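Posudska Foundation Opens Community Program on Meal Timing and Home Cooking

SKALEDEN, 9 March 2024

The Posudska Foundation today announced the opening of a community nutrition program for adults who wish to eat on a more regular schedule and cook more of their own food. The program, titled Supper by Six, will be held at the Folten Street Hall in Skaleden and will run through the end of June. Enrollment is free of charge and is limited to 80 residents.

Participants will be asked to keep three set mealtimes, to finish the evening meal by six o'clock, and to write down what they eat and when they eat it. They will not be asked to count calories, buy supplements or give up any particular food. Each household will receive a printed mealtime diary and a booklet of 35 recipes based on dried beans, barley, oats, cabbage and other low-cost staples.

"Many of our neighbors told us they eat standing up, late in the evening, from whatever is left in the cupboard," said Roksolana Hrytsenko, director of the Posudska Foundation. "We want to help them get back to a proper meal at a table, at an hour that lets them sleep."

The program was planned after a survey carried out by the Foundation last fall among adults living in Skaleden. Of those who answered, 62 percent said they ate their largest meal after eight in the evening, and 61 percent said they would cook more often if they had simple recipes and someone to show them how. The survey did not measure weight or health, and the Foundation makes no medical claims for the program. Persons with diabetes, those who are pregnant and those taking medicine with food should speak with a doctor before changing the hours at which they eat.

Cooking classes will be led by Bonifacio Benítez, who ran the kitchen at the Espinoza Dining Room for many years before joining the Foundation's staff. Classes will cover soaking and cooking beans, making a week's soup stock, baking plain bread and putting together a hot breakfast the night before. Kaiwen Jiang, a registered dietitian, will review the diaries with participants once a month in private meetings. Evening child care will be offered in the adjoining room during all classes.

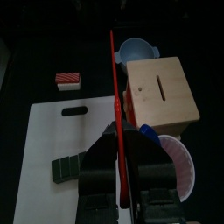

Kitchen skills will make up the first part of the course, and no earlier experience is expected. Participants will begin with knife handling and the safe storage of cooked food, then move on to full meals. Work surfaces and basic equipment are provided by the hall. A plain white cutting board is enough for the first classes, and those who prefer to bring their own from home may do so, provided it is clean and marked with the owner's name. Aprons will be lent at the door.

"The recipes are short on purpose," said Mr. Benítez. "If a dish needs a long shopping list, people will make it once and go back to toast."

Residents may enroll in person at the Folten Street Hall or by mail to the Foundation's office. Places will be given in the order in which forms are received, and a waiting list will be kept. Questions about enrollment should be directed to Lukian Didenko, program coordinator. Members of the press may contact Vitalii Bondarchuk in the Foundation's communications office.

About the Posudska Foundation

The Posudska Foundation supports food and nutrition education for adults and families in Skaleden. Its work includes cooking classes, printed recipe booklets and a lending shelf of kitchen equipment.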